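Open day at the Londier road safety centre

The road safety centre at Londier opened to the public in January for the first time since the traffic control room moved in. I went because I cross Montoya Road twice a day on foot and have been waiting a long while for something to be done about the crossing by the library. This is a write-up for those on the mailing list who asked for one, and for anyone thinking of going next time.

The doors opened at 10 in the morning. You signed in at a desk, were given a sticker with a colour on it, and waited in the canteen until your colour was called. Mine was green, which meant the control room first, then the collision investigation garage, then a talk about crossings. People with small children were mostly put on yellow and started outside with the vehicles, where it was cold but there was more to climb on.

The control room

You don't go into the control room itself. There is a gallery behind glass with two rows of seats, and a member of staff stands at the front and talks you through what is happening below. The operators carry on working and take no notice of the visitors.

The room looks after 168 sets of traffic signals across Londier and the villages to the north. Most of the time the signals run themselves on a system called Zurkia, which adjusts the timings according to how much traffic is coming through. The operators step in when something goes wrong, such as a broken-down lorry, a burst water main or a collision. While we were there a van had stopped in the bus lane on the ring road and we watched an operator hold the lights at the next junction a little longer to let the queue out.

Somebody asked what happens when a pedestrian is hit. The guide answered in some detail. The emergency call goes to the police and ambulance services in the normal way, and the control room hears shortly afterwards. Its job is to keep other traffic away. Signals upstream can be held on red, the message boards are changed, and the bus operator is told so that drivers can be sent another way. She said the hardest part is side streets. Drivers who know the area will turn off early to avoid the queue, and those streets are often the ones with a school on them.

I asked about the cameras. They can be turned and zoomed by the operators, but they are for managing traffic and nobody is sent a fine as a result. Recordings are kept for a limited time unless the police ask for them. Several people seemed surprised by this, and there was a long exchange about whether the camera by the station worked at all. It had been out of use over the autumn and has been replaced.

The collision investigation garage

From there we walked across the yard to the garage. It is a plain shed with a vehicle lift at one end and a painted bay at the other where cars are measured. The investigators had set out a mock collision in the bay, with a small hatchback, a bicycle and a lot of numbered yellow markers on the floor.

The talk here was the best part of the day. An investigator explained how they work out what happened when there are no witnesses, or when the witnesses don't agree with each other. They start with the road surface: scrapes, tyre marks, bits of glass and plastic, and where each one ended up. Modern brakes leave less rubber on the road than older ones did, so skid marks count for less than they used to. More of the information now comes from the vehicle, which may hold a record of speed and braking for the last few seconds before the impact.

They also look at the lights. If a bulb is switched on when the glass breaks, the filament is damaged in a different way from a cold one, so you can tell whether a driver had headlights on. It doesn't work with the newer kinds of lamp. There was a tray of old bulbs to look at under a magnifier, and a queue to look at them.

We were told why roads stay shut for so long after a serious crash. People get angry about it, and the investigator said he understood that. But once the road has been swept and reopened the evidence has gone, and there is no going back for it. A laser scanner has cut down the time needed, although in heavy rain they still have to fall back on tape and chalk.

He was careful not to talk about any real case. A man in our group wanted to know about the collision outside the Montoya Road library in the autumn, and was told politely that it was with the coroner.

The talk about crossings

The last part was held in the upstairs lecture room, which was too warm and had too few chairs. The speaker was from Muvirell, the engineering firm that has drawn up the plans for Montoya Road. I will set this out in more detail as it is what most of you wanted to hear.

The plan is for 2 new signal crossings, one by the library and one near the bottom of the hill by the surgery. The crossing by the library will replace the island that is there now. The island was put in as a cheap measure and it has never been wide enough for a pushchair or a mobility scooter. The kerbs will be built out on both sides to make the distance shorter, and the bus stop will move a little way down the hill so that a stopped bus no longer hides people waiting to cross.

The waiting time came up straight away. At the existing signal crossing on the ring road you can stand for a very long time before the green man appears, and people give up and run. The new ones are meant to respond within 15 seconds if nobody has crossed just before. They will also have detectors above the road that can see whether someone is still on the crossing and hold the traffic until they are clear. One woman pointed out that her father walks slowly and is nearly always caught halfway. The speaker said that was the sort of case the detectors are for.

There was less good news on speed. The limit will stay as it is for now. Muvirell measured speeds on the hill and found that drivers coming down go a good deal faster than those going up, which will not be news to anyone who lives there. Lowering the limit needs a separate legal order and that has not been started. The speaker did say the narrower road ought to slow people down by itself. I would like to see it before I believe it, but the drawings do look better than the last set.

Street lighting is not included. I asked about it, as the stretch between the library and the church is very dark in winter, and was told it comes under a different budget. I have written to the council and will pass on whatever I get back.

Work is due to begin in spring, after the gas main has been done. The road will be down to one lane with temporary lights for almost 10 weeks. Buses will keep running but the library stop will be closed for part of that time, and the notice will go up at the stop itself and in the library window.

There were large plans pinned up at the back of the room and you could write comments on sticky notes. I put one on about the dropped kerb at the church end, which has been drawn on the wrong side of the gateway. If anybody else has noticed mistakes, the plans are also on show at the library until the end of the month.

I left at lunchtime and missed the fire service cutting the roof off a car, which by all accounts drew the biggest crowd of the day. The soup in the canteen was good – the sandwiches had gone by the time I got there.
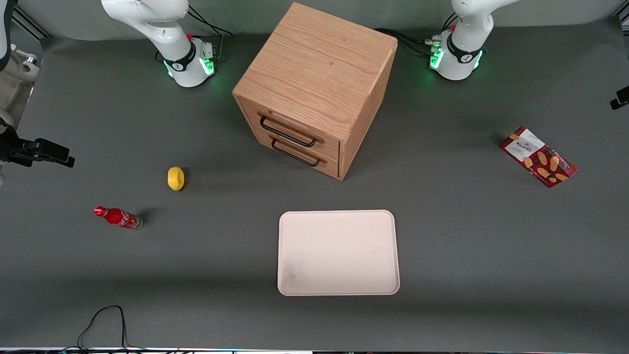 Getting there

The centre is on the industrial estate, past the tyre depot. Parking is limited and the barrier is slow. The bus from the station stops at the end of the road, but there is no pavement on the left-hand side for the last stretch, so cross over as soon as you get off. The gallery in the control room is reached by stairs or by a lift that has to be asked for at the desk.

Entry is free and there is no need to book. The next open day is planned for the summer, and the date will go on the centre's noticeboard when it has been fixed.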